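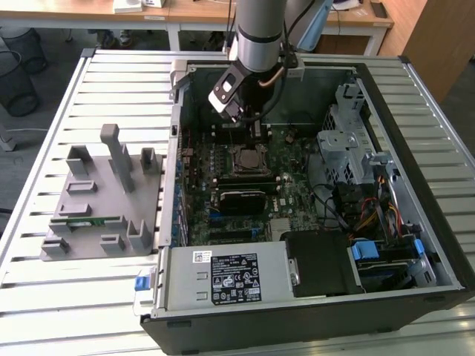

읽는 시간 2분 · 526단어

Kollano

Kollano는 여러 노드에 나뉘어 저장된 로그 세그먼트를 병합하고 색인하는 배치 처리 도구이다. 입력은 세그먼트 디렉터리 목록이며, 출력은 키 순서로 정렬된 단일 논리 색인이다. 노드 간 통신은 메시지 계층인 Jundent가 담당하고, Kollano 자체는 상태를 메모리에 오래 보관하지 않는다.

구성 요소

coordinator: 작업을 분할하고 각 worker에 파티션을 할당한다. 클러스터당 하나만 실행한다.
worker: 할당된 파티션을 읽어 정렬하고 중간 파일을 기록한다.
merger: 중간 파일을 병합하여 최종 색인을 생성한다. worker와 같은 호스트에서 실행할 수 있다.

요구 사항

64비트 리눅스, JDK 17 이상, 노드 간 시각 동기화. 중간 파일용 디스크는 입력 크기의 2배 이상을 확보해야 한다. 네트워크 파일 시스템을 작업 디렉터리로 지정하는 구성은 지원하지 않는다.

설치

배포 아카이브를 모든 노드의 동일한 경로에 풀고 conf/cluster.properties를 작성한다. coordinator 주소는 호스트 이름으로 적는다. IP 주소를 직접 적으면 인증서 검증 단계에서 거부된다.

bin/kollano check
bin/kollano start --role coordinator
bin/kollano start --role worker

check 명령은 설정 파일의 문법과 디렉터리 권한만 검사한다. 노드 간 연결은 검사하지 않는다.

주요 설정

partition.count: 파티션 수. 기본값 26. 실행 중에는 변경할 수 없다.
merge.fanin: 한 번에 병합하는 중간 파일의 최대 개수. 기본값 100. 값을 올리기 전에 열 수 있는 파일 디스크립터 수를 확인할 것.
retry.limit: 실패한 파티션의 재시도 횟수. 기본값 2.
spill.dir: 중간 파일 경로. 쉼표로 구분하여 여러 개를 지정할 수 있다.

장애 처리

worker가 응답하지 않으면 coordinator는 해당 파티션을 다른 worker에 다시 할당한다. 완료 표시가 없는 중간 파일은 병합 대상에서 제외되며, 다음 실행 시 삭제된다. coordinator가 중단되면 진행 중인 작업은 실패로 처리된다. 이 경우 같은 작업 ID로 재실행하면 완료된 파티션은 건너뛴다.

알려진 문제

세그먼트 이름에 공백이 있으면 목록 파일 파싱이 실패한다.
Palacios 형식의 압축 세그먼트는 읽기만 가능하다.
spill.dir 중 하나가 가득 차면 나머지 경로에 여유가 있어도 해당 파티션이 실패한다. 수정 사항은 9월 릴리스에 포함될 예정이다.

기여

패치는 Dratembridge 저장소의 개발 브랜치를 기준으로 작성한다. 파일 형식을 변경하는 패치에는 이전 버전의 색인을 읽는 테스트를 포함해야 한다. 병합 모듈의 검토 담당자는 Benoît Chevalier이다.

라이선스

소스 코드는 Apache License 2.0을 따른다. 서드파티 구성 요소의 고지 사항은 NOTICE 파일에 있다.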